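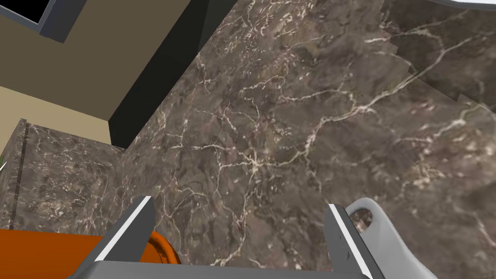 How do I get a turmeric ring off a stone counter?

Posted by Drulari, Saturday, March 26, 2022
317 views | 6 shares

So I set a jar of turmeric paste down on my counter and forgot it overnight, and now there's a yellow ring by the stove. The slab is brown and gray with pale veins, and the seller called it granite when we bought the place in November. Dish soap did nothing. My sister says bleach, my neighbor says lemon juice, and I'm scared of both!

Rui Pacheco
Skip the lemon, acid can etch some stone and then you've got two problems. I mix baking soda with a little water till it's like peanut butter, spread it over the stain, tape plastic wrap on top and leave it a day. Wipe, rinse, dry. Mine took three rounds (curry, long story). Try a hidden corner first, and ask whoever sold it when it was last sealed. Ours is brown and gray too, and I keep the plant and the small dishes on it all year with no trouble.
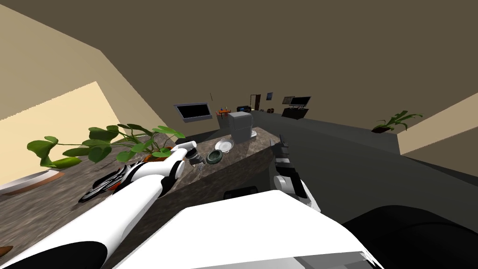
Granite counter with the potted plant

Tarix
Just put a cutting board over it lol

Grusari
What Rui said, but use 3% peroxide in place of the water if the yellow hangs on. Light stains only, and go easy on dark stone. I resealed after and water beads up nicely now.

11 comments | Back to top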